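Tinden workshop notebook, April, kitchen bench pages

Started just after 2 and meant to be done by tea, so of course I'm writing this up with my coat on. The job was the little toaster oven layout, which has been bugging me ever since we moved things over from the Grabowska room. The old bench was too narrow and everything lived on top of everything else, so I've gone back to pushing two tables together. Much better! You do get a seam down the join, and I put a strip of tape along the underside to stop them creeping apart (the floor slopes a bit towards the door, as anyone who has dropped a pea in there will know).

Measured the oven door before I set anything near it. It needs 16 cm clear in front to drop all the way, and I'd like a bit more than that for fingers. Wrote the number inside the cupboard door this time, so please don't paint over it again.

Rack position: I tried it low and hated it. Anything long and thin wants to tip through the bars if you put it in pointing front to back, so lay it across. I did wonder about a finer rack, and the Skernura catalogue has one, but it's 57 wide and ours would never swallow it. Might cut down an old cake cooler instead, if somebody can find me the side cutters.

The thing I keep changing my mind about is how much clutter to leave out. My first go was so bare it felt like a showroom, and no one's kitchen is like that, is it? So back came the plastic tubs and the bits of fruit. 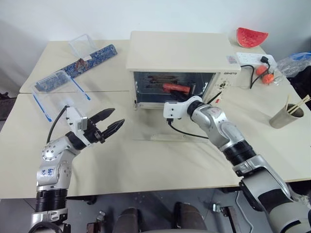
Power is still my least favourite part of the whole bench. I'd love a socket in the wall behind the oven, but that's a job for whoever does the wiring next door at Wumen, and they've got their own list. For now the white power strip is at the back right, in front of the watermelon wedge, and I don't like food that close to a plug, so one of them has to move. Probably the melon. I could swap it with the metal cup on the right-hand side, though then the cup ends up by the leads, and it's a bit top-heavy with all the sticks in it. Hmm. Try the melon at the left first, over by the patterned blue and white thing.

The clear mat under the oven can stay, I think. Crumbs wipe off it and it's long enough to catch drips from the door. I want to check what heat it's good for before we have the oven on for any length of time. I couldn't find a label, so no 360 anything until I've looked it up, whichever units the recipe is in!

To do: side cutters, second roll of tape, a proper lid for the tall tub, ask about the socket again.

Tinden Workshop | kitchen bench notes | Contact the bench desk | Back to top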